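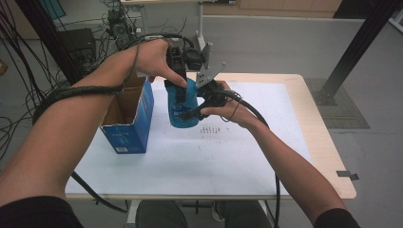 Recording bottle demonstrations with the hand-held gripper

This guide is for students in the Betthorpe robotics club who are working on the pick-and-place project. It covers setting up a table, holding the gripper, recording a set of demonstrations and checking them before you hand them over for training. Read the whole page once before your first session. Each set is 16 demonstrations and fits inside a normal club evening with time left to check the files.

You should already have done the safety talk and have a login for the recording computer. If you don't have a login, ask Raquel Azevedo.

What you need

The hand-held gripper and its cables
The recording computer, switched on and logged in
A table with clear floor on the side where you will stand or sit
A large sheet of white paper and some tape
A soft pencil and an eraser
A plastic bottle with its cap on
A cardboard box to go beside the bottle
The session log

Work in pairs if you can. One person moves the gripper and the other starts and stops the recording. It is possible to do it alone, but you will spend most of the evening walking back and forth to the keyboard.

1. Cover the table

Spread the paper over the tabletop and smooth it from the middle out. It doesn't need to reach every edge. Tape the corners down flat. A corner that lifts will catch the bottom of the bottle when you slide it, and the bottle will tip.

We use paper for two reasons. It gives the same plain background every time, and you can write on it. Bare wood has grain and shiny patches, and last year's model learned more about those than we wanted.

Replace the sheet when it is too marked to read. Don't turn it over, as the pencil shows through.

2. Mark the positions

Stand the bottle where you want the first demonstration to begin. Make a few short, light strokes next to the base with the pencil. You only need enough to put the bottle back in the same place.

Keep the marks faint. Students in the first group used a thick marker and drew a full circle for each position. The model did well on those circles and badly everywhere else. If you can read your marks easily from across the room, rub them down with the eraser.

Spread the starting positions over the part of the table you can reach without leaning. If every position is in the center, the arm will only ever work in the center.

3. Place the box

For the bottle task the box stands next to the bottle, open end up, with the flaps folded out of the opening. Leave enough room between the two for the gripper fingers to open fully. If you knock the box while closing on the bottle, stop and move it farther away.

The box can change from one set to the next. It should not change during a set. Write down which box you used in the log.

4. Connect the gripper

Connect the cables with the gripper lying on the table and the motor power off. Push each connector in until it stops. Then turn on the power and start the Lamel program on the recording computer.

Lamel opens on the device page. The gripper should be listed as ready. If it isn't:

Turn off the motor power.
Close Lamel.
Check both ends of every cable.
Turn the power back on and open Lamel again.

If it still isn't listed after 2 tries, leave it and tell Maritza Arango. Please don't open the motor housing.

5. Sort out the cables

Cables cause more bad recordings than anything else. The gripper's cable is thick and has some spring in it, and it will pull on your hand if you let it hang straight off the table edge.

Take up the slack before you record. You can run the cable in a loose loop over your forearm, which keeps the weight off your wrist. The loop should be wide enough to slide your arm out of without using the other hand. Don't wrap it tightly, and don't tie it to anything on your body.

Now move the gripper through the whole task once without recording. Reach to the farthest mark, lift, go over the box and come back. If you feel a tug at any point, change the loop and try again.

Look at the floor as well. Anything trailing off the table should fall on the side away from where your partner walks.

6. Hold it with both hands

One hand goes around the lower handle and does the steering. The other hand rests at the top, near the motor housing, and keeps the gripper from tilting. Keep your fingers off the mounting plate and clear of the two moving fingers.

New students tend to do everything with the handle hand. It feels fine for the first few demonstrations. After that the wrist gets tired and the gripper starts to lean, and you can see the lean in the data. Two hands are slower but the paths come out much cleaner.

Keep your elbows low. Try to keep your head back from the work too, so that you are not leaning over the table.

7. Record a demonstration

Put the bottle on its mark, upright. Hold the gripper open, a hand's width away from it. Tell your partner you are ready and wait for the start tone.

Move in at a steady speed. Stop with the bottle between the fingers.
Close the fingers. Wait for one slow breath.
Lift straight up until the bottle is clear of the top of the box.
Move across until the bottle is over the opening.
Lower it in, open the fingers, and wait again.
Lift the gripper out and hold still until the stop tone.

The waits matter. Lamel uses them to find where one part of the motion ends and the next one begins. If you run the steps together, it will usually guess wrong.

Grip the bottle on its straight part. The neck is easier to close on, but the bottle swings when you hold it there. It doesn't matter if the fingers cover part of the label.

If you drop the bottle, finish the recording anyway. Hold still until the stop tone and mark the demonstration as a drop. We keep drops in a separate folder and they are useful later. Don't pick the bottle up with your hand while the recording is running.

8. Reset

Take the bottle out of the box, put it on the next mark and check that the box hasn't shifted. Open the gripper fully. Shake out your hands if you need to.

Swap places with your partner after every eight demonstrations. Everybody moves a little differently, and a set with two people in it trains better than a set with one. Enter both names in the log.

9. Check the set

When the set is finished, turn off the motor power and rest the gripper on its side on the table. Then open the Review page in Lamel and play each demonstration at double speed. Look for:

A start where the gripper was already moving
Fingers that closed before they reached the bottle
A sudden jerk, most often from a caught cable
Missing video from any of the cameras
A stop tone that came before the gripper was clear of the box

Delete only the ones with missing video. Flag the rest and add a short note. "Cable caught, second half" is enough.

Next, open the graph of finger position. It should show a flat line, a drop, another flat line and a rise. If the line between the drop and the rise slopes, the bottle was slipping. Record that one again if you have time.

10. Save and log

Name the folder with the task, your group name and the set number, in that order, all in lower case. The Urrego group's third bottle set would be bottle-urrego-03. Copy it to the shared drive and wait for the copy to finish before you log out.

In the log, write the names of both people, the bottle, the box, the number of drops and anything odd. If you changed the lighting, write that too.

Common problems

The fingers close but don't hold. The finger pads are probably dusty. Wipe them with a dry cloth. If that doesn't help, raise the grip setting one step and make a note of it.

The bottle spins as it is lifted. You are gripping off center. Line up the fingers with the middle of the bottle before you close.

Lamel says the recording is too short. Somebody pressed stop during one of the waits. Do it again.

The gripper gets warm. Put it down with the power off until the housing feels normal. Long sets without a break will do this.

The paper moves when you lift. The tape has come loose at one corner.

How many do we need?

The bottle task needs 100 good demonstrations before we train the first model. The January group reached 171 and their model was clearly better with the box moved to a new place, so carry on past the minimum if there are evenings left. Sets from different tables can be combined as long as each one is logged.

The cup task uses the same steps, with a lower lift and no box. Its marks go on a separate sheet of paper, which should be labeled on the back with the group name and kept with the log.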